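How to Trace an Old Women's Club or Society in Local Records

Many towns had a women's reading circle, a relief society or a suffrage club at some time between 1860 and 1930. Often the only thing that remains today is a name on a plaque or one line in a town history. In this guide I explain how I look for such a group, in which order, and how I keep my notes. I learned this work while I was searching for the Umitz Women's Reading Circle, and I made most of the mistakes that I warn about below.

Before you start

You need a notebook or a simple spreadsheet, a library card, and patience. Write down everything you already know about the group, even if you are not sure of it. Put a question mark beside the things that come only from family stories. For the Umitz circle I had three facts: the name, the name of the hall where it met, and a decade. Two of the three had to be corrected later.

Step 1. Collect all versions of the name

Clubs changed their names often, and newspapers did not write them the same way each time. The Umitz circle appears as the Reading Circle, the Ladies' Reading Society, the Wednesday Club, and once only as "the ladies of Dmytriv Hall." Make a list of the versions and add to it during the whole search. If you search for only one version, you will miss more than half of the material.

Do the same for the members. A married woman was usually printed under the initials of her husband, so the secretary of the club may be "Mrs. J. T." in the newspaper and have her own first name only in the census or on her gravestone. I keep one line for each woman and write all her names on this line.

Step 2. Begin with the newspapers

Ask at the public library which local papers are digitized and which are only on microfilm. Do not trust the search box too much. The text under the scanned pages was made by a machine, and old print is hard to read. In the Preltik weekly paper the word "suffrage" is often stored as "suflrage" or "sufirage," and I found several good articles only after I searched for these wrong spellings.

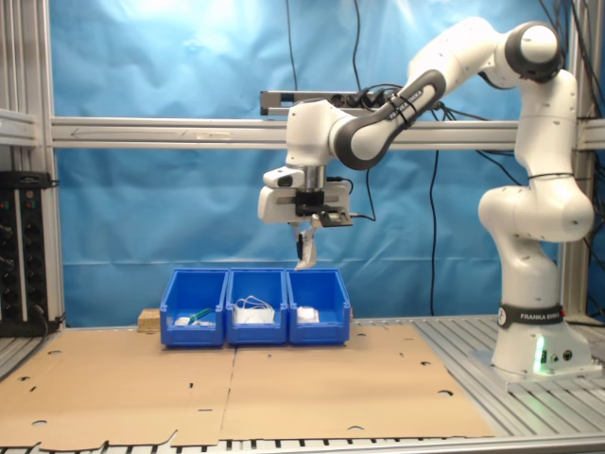
Do I need to read every issue of the paper?

Usually it is enough to read the issues from the weeks when the club had its yearly election of officers, and the issues after any big meeting. Find one election report first. Most clubs held the election in the same month each year, and for Umitz it was May, so you can go to the same month in the next year and continue like this.

When you find an article, write down the title of the paper, the date, the page and the column before you read it with attention. It is very easy to forget this when the article is interesting. I had to go back for a whole group of clippings because I had copied the text and left out the page numbers.

Step 3. Look for the group's own papers

Minute books, dues lists and letters are the best source, but they are rarely filed under the name of the club. They came to the archive together with the papers of a family, a church or a school. The Umitz minutes were in the Drisix family collection, in a box with the label "household." Ask the archivist for the finding aid, and read the complete list of boxes, also the boring ones.

If the club belonged to a state federation, look for the yearbooks of the federation too. They give the number of members and the amount of dues paid. In one yearbook I found that the Umitz circle had 100 members, when the town history speaks of "a handful of ladies."

Step 4. Use petitions

Petitions are a very useful source and beginners often do not know about them. Women's groups sent them to the state legislature, to the county and to the town council, and the sheets with signatures were sometimes kept. The county petition I used has 3,613 names, and 1,666 of them are women who gave an address in Preltik or Umitz.

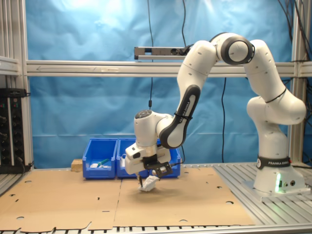
Work through the sheets slowly, because the person who carried a sheet usually went from door to door, and the order of the names shows you the route. Neighbors sign one after another. When you know one address on the sheet, you can often find the house of the next person with a city directory. The name of the person who carried the sheet may be written at the bottom or on the back, and in my case several of these women were officers of the circle.

Be careful with one point. A signature on a petition shows that a woman agreed with this request on that day. It does not prove that she was a member of any club.

Step 5. Compare and mark how sure you are

Now put the sources side by side. I use three marks in my spreadsheet: A for a fact with two independent sources, B for one good source, and C for something that I only suppose. Two newspapers that printed the same report with the same words count as one source.

My list for Umitz has 200 women. Most of them are B, and I think this is normal. If you have almost only A, please check again that your sources did not copy from each other.

Step 6. Give a copy to somebody

When your list is in good order, print it and offer one copy to the library and one to the county archive. Add one page which explains your marks and says where you did not look. I did not look in the church registers of Dmytriv, for example, and the next person should know it. Put your name and an address for letters or e-mail on the first page, so that readers can send you corrections.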